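Nokateo

Nokateo is a humanoid robot assembled at home from salvaged and purchased parts. It was built in the spare bedroom of a terraced house in Garkthorpe, with machining and printed parts made at a shared workshop in the same town. The robot walks on two legs, has two arms, and is used mainly for carrying and placing light household objects. It is operated on a tether and has no onboard battery in its current form.

The name is also used for the set of build notes, drawings and control code that accompanies the robot. The notes are kept as a single running log and cover two versions of the machine, usually called the bench version and the standing version.

Origin

The project began as a single arm clamped to a workbench. The arm was driven by second-hand actuators bought as a mixed lot, several of which had worn output bearings and were rebuilt before use. A second arm and a torso were added the following winter. The bench version could lift a mug and set it down, but the reach was limited by the clamp and the torso had no waist joint.

Work on the legs started after the workshop obtained a larger lathe. The hip brackets were turned and milled there on Sunday sessions, and the first pair was scrapped after the bolt circle was found to be out of true. The second pair remains in use.

Construction

The frame is built up from plates and tubes, with shell panels fitted over the limbs and torso. The panels carry no load. They protect the wiring in a fall and can be taken off one limb at a time. The thigh and shin covers are deeper than the arm covers because the leg actuators stand further out from the frame.

The leg joints use geared actuators rated at 80 newton metres at the knee. Smaller units from the same lot are used in the arms. Motor drivers are of the Iteck type and are mounted on the torso, where they can be reached with the machine hanging upright. Early builds placed them inside the chest, which made every fuse change a matter of removing the casing.

Wiring is brought out at the back and tied down in bundles. The builder's notes record 43 separate connectors between the waist and the shoulders, each labelled at both ends. Supply and data leave the machine through a trailing cable. Slack in this cable is kept behind the robot on the floor so that it does not pull against the hips during a turn.

Support and tether

The robot is used with an overhead line attached at the upper body. The line is adjusted to hang slack while the machine bears its own weight and to take the load if a leg gives way. Setting the length is the first job of any session. Too short a line lifts the heels and gives false readings at the ankles, and too long a line allows the knees to strike the floor before it tightens.

Shelf and basket work

The main task for the standing version is moving small items between a basket and an open shelf unit. The shelf has compartments of several widths and heights, so that the same item can be tried in a tight space and a generous one. Fruit is the usual load, an apple being heavy enough to register at the wrist and cheap to replace.

The basket is held in one hand by its handle. Its weight changes the balance of the machine, and the stance is set with one foot ahead of the other before the arm is extended. Handle thickness was found to matter more than the weight carried. Thin handles roll within the fingers and let the basket tip, and several were tried before a satisfactory shape was settled on.

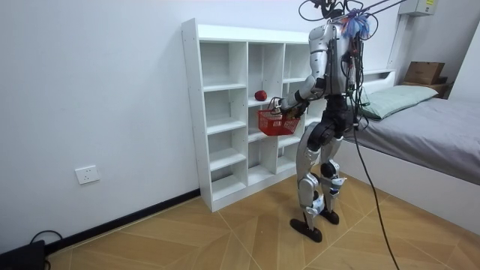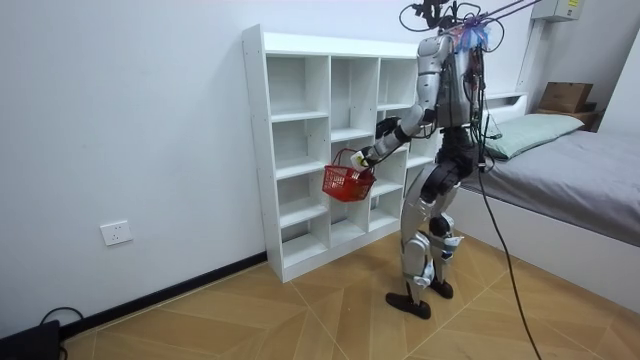 Standing version at the shelf unit with the red basket.

Garkthorpe Workshop Wiki editor

Control

The control code runs on a desktop computer at the other end of the cable. Balance and arm motion are handled by separate programs that share a common clock. The balance program runs at 2000 cycles per second and has priority. If it misses its deadline, the arms are frozen in place and the knees are lowered slowly to a fixed angle.

Arm movements are stored as short sequences of joint positions, recorded by hand and then smoothed. A correction step shifts the end of each sequence to suit the compartment in use. The correction relies on a measured position for the shelf, so the unit must be put back against its marks if it has been moved for cleaning. An error of a few millimetres is tolerated in the wide compartments and causes a collision in the narrow ones.

Known faults

The log lists the following recurring faults:

Backlash at the elbow. The rebuilt bearings have loosened with use, and the hand droops slightly when the forearm is close to level. Shims were fitted in October and reduced the effect.

Ankle cable wear. Cables at the ankle rub against the lower edge of the shin cover. Wrapping has slowed the wear, but the run has been replaced twice.

Foot slip. The soles grip poorly on smooth flooring when dusty. The floor is swept before each session.

Driver resets. A reset of one driver can bring down others on the same supply branch. The branches were later split between the left and right sides.

Furukawa variant

A second set of legs, known as the Furukawa legs after the style of knee linkage they follow, was drawn up but only partly made. The linkage moves the knee actuator up into the thigh, which lightens the shin and allows a quicker step. One leg was completed to the knee and tested on the bench. Work stopped when the thigh plate cracked at a bolt hole, and the remaining parts are stored at the workshop.

Cost

The log gives a running total for materials of about 2000 pounds, excluding tools, workshop fees and the desktop computer. Actuators account for the largest share. The shell panels were made from offcuts and are entered at no cost.

See also

Bench arm, version one
Overhead line, fitting and inspection
Connector labelling scheme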